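Shelf Layout and Floor Marking: Notes on the Drinks Run

The drinks section at Arard was re-laid in June, and several members have asked for the working details. These notes cover the order of the shelves, restocking and the floor line. The dry goods section will follow in a later issue.

Shelf order

The run is faced by color first and by product second. Each color keeps its own shelf at the near end, with the mixed and smaller items placed farther along. From the top down, the order is red, green, orange-amber and yellow. A color block can be checked from several steps away, and a bottle returned to the wrong shelf shows up at once. The old layout followed the supplier list, so two drinks of nearly the same shade often stood next to each other and were swapped by mistake during filling.

Smaller formats go deeper along the same shelf as the larger ones. The yellow row is the exception to the single-product rule. It shares its shelf with blue-and-red items, which were moved down from a Duvirell display stand when that stand was returned.

Shelf heights were reset at the same time. Clearance above the caps is now 2 inches on every level, enough to tilt a bottle out without catching the shelf above. Please do not move a shelf to fit a taller product. Send the product dimensions to the layout desk and a position will be found for it.

Facing and restocking

Pull stock forward until the front row is level with the price strip. Fill from behind where access allows, otherwise remove the front row, load the new stock and replace the older bottles in front. Labels face out. A gap of one bottle may be left open until the next fill. A wider gap should be closed by spreading the row, provided the price strip still lines up with the product.
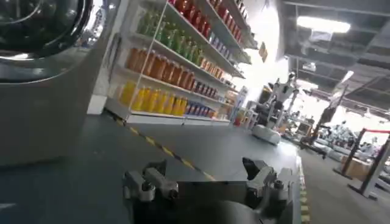 Price strips are wiped with a damp cloth, never with solvent cleaner. The solvent used under the Tillano contract clouded the clear edge on two test pieces and has been withdrawn from the aisle cart. The kickplates may still be cleaned with it - rinse afterward, and keep it off the floor tape.

Floor line

The yellow-and-black line marks the lane boundary. Cartons, crates and step stools stay on the shelf side of it during filling, and nothing is left on the line itself. The tape is 4 inches wide and was laid after the floor had been degreased and left to dry overnight.

Inspect the tape for lifted ends and for splits where wheels cross it. A lifted end can be pressed back once. If it lifts again, cut out the damaged length square and lay a new piece butted against the old, with no overlap. Overlapped tape catches on cart wheels and peels within days. Replacement rolls are 100 feet long and are kept with the Bélanger spares, second bay. Sign for a roll when opening it.

Open items

The end-of-aisle sign is to be checked for height against the revised drawing. Spare price strip covers are on order. Corrections to these notes should reach the layout desk before the next stock count.

Issued 5 Sep 2026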